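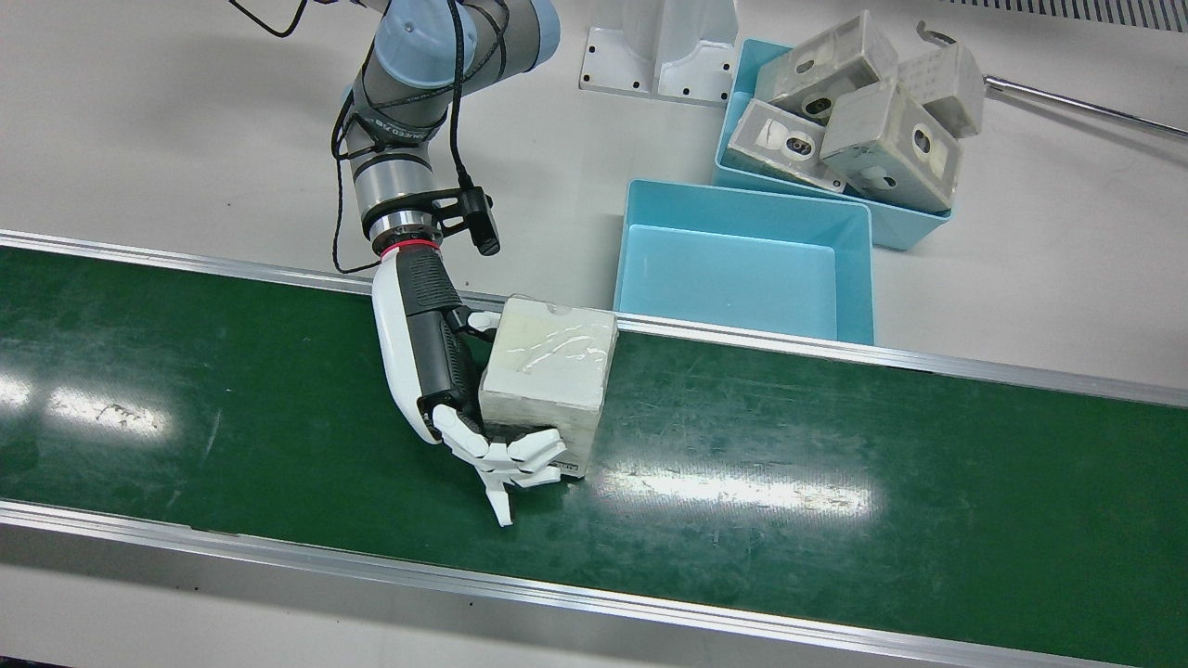

Put the bin next to the belt

Most small packing and sorting rooms are arranged for the convenience of whoever moved in. The belt goes where the socket is. The tables go where they will fit, and the bins end up on whatever is left, usually a shelf behind the person who needs them. People then spend years turning round to reach them.

I think the bins should be placed first. They should be open, they should be shallow enough to see into, and they should stand on the table right beside the belt. The rest of the room can be fitted round them.

I have worked in four rooms where goods came along a short belt and had to be taken off, looked at and put somewhere. The first was at Meten, where we handled plastic housings and covers that came back from customers. We had deep grey crates on the floor. They held a great deal and were cheap, and the manager liked them for both reasons. By the middle of a shift you could not tell what was at the bottom. If a cover had gone into the wrong crate at nine o'clock, it was found when the crate was tipped out, and by then it had been scratched by everything dropped on top of it. We handled 2,335 pieces in one June and wrote off 101 of them. I don't blame the crates for every one, but I would put a fair number down to them.

A shallow bin is annoying at first. It fills up and you have to change it, and people who are paid to worry about speed see that as a fault. I think it is useful. Changing a bin makes you look at what is in it, and a mistake found after five pieces takes a moment to put right. A mistake found after five hundred takes an afternoon and usually an argument.

Colour matters too, though less than suppliers of bins would like. At Bosa they bought seven colours and made a chart. The chart was taped to a wall and covered by a calendar inside a month. One colour that stands out from the parts is enough. If the parts are grey, a grey bin is a poor choice, and a light blue one is a good choice. White parts on a white table are easy to lose for the same reason, and a strip of coloured tape or a cheap mat would deal with it.
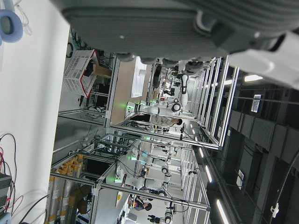 The floor is where most rooms give themselves away. Boxes arrive, are half emptied, and are pushed against the wall until someone has time. Rolls of this and that get stacked up beside them. Cables run along the bottom of the benches because that is the shortest way. None of it is a scandal and every working room has some of it. My rule is that a thing may live on the floor if it has a basket or a box of its own and if you can walk past it carrying a full bin without looking down. By that test the plastic laundry type of basket does very well. It is light, it has handles and you can see what is in it through the sides.

I am less tolerant about worktops. A worktop used for small jobs collects tools, and tools collect leads, and before long the job is being done in a patch the size of a dinner plate. The usual answer is a board on the wall with painted outlines. I have never seen one kept up for more than a season. A single tray at the back of the table works better. When the tray is full, something goes back in the cupboard.

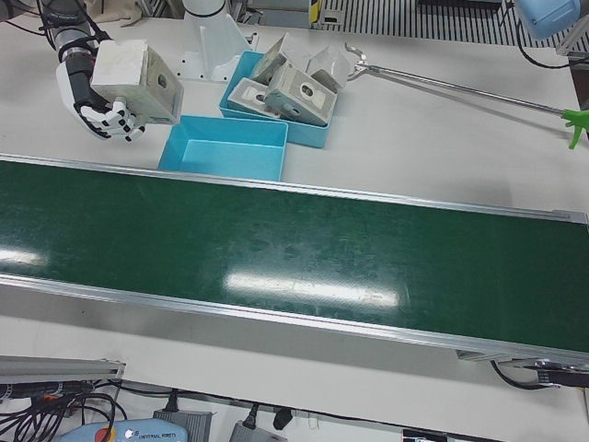 Light blue bins on the table beside the belt, one empty and one with grey parts in it.

An empty bin next to a filled one is a good habit, and it costs nothing but space. When the first is full there is no hunt for another and no pile growing on the table in the meantime. At Eren we kept the spares stacked in a corridor, and the corridor door shut itself. Each walk was short. There were a lot of walks.

A reach-grabber is worth having as well. Things fall behind belts and roll under tables, and the quickest way to get them back should not involve a person lying on the floor. Buy one with a bright handle. The dull ones go missing.

Some people will say that all this is fuss over furniture. The Starine depot, where I spent the longest, had a belt, two tables and hardly any rules, and it dealt with roughly 3,000 items in a good month. Nobody there had heard of a sorting method. But the bins stood at elbow height beside the rail, within reach of the person using them, and they had been put there by someone who did the work. I think that explains more of the figure than anyone in the office was prepared to allow.

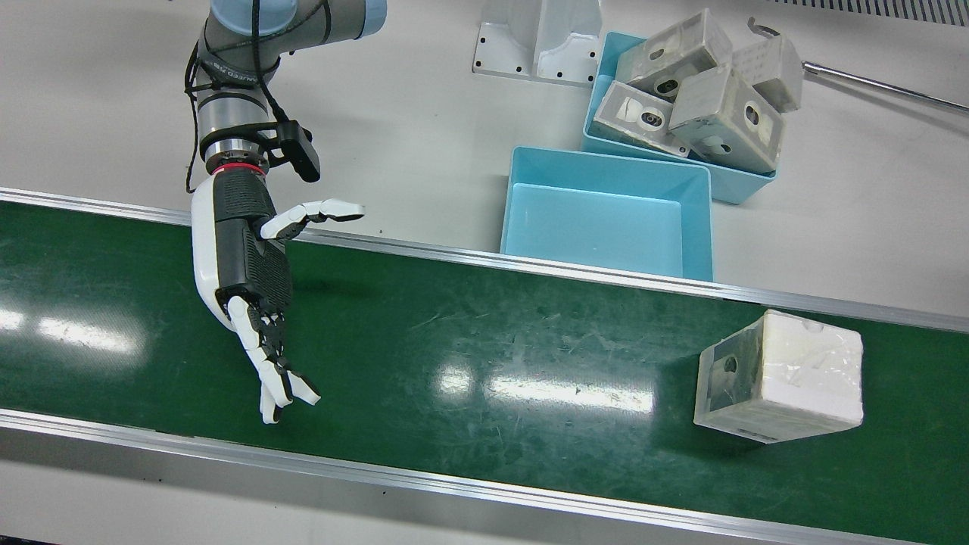 Issue 920, page 4

There is one more point to make about belts, and it concerns spacing. A crowded belt looks busy and pleases visitors. It also means that each box is picked up in a hurry and put down in a hurry. With a wide gap you have time to turn the box, check the corners and see whether the tape has lifted. I would sooner see one box with plenty of bare green on either side of it than a dozen touching.

The same goes for light. Long lamps hung straight over a glossy belt leave bright streaks on it, and a white box passing through a streak is hard to judge. Move the lamps a little to one side, or do the checking a step further along. It takes a ladder and half an hour.

I would start with the bins all the same. Clear a strip of table along the belt, put down two of them, and leave them there for a fortnight before buying anything else. If they are in the way, shift them by the width of a hand and try again. Ask the person who stands there all day which side they want the empty one.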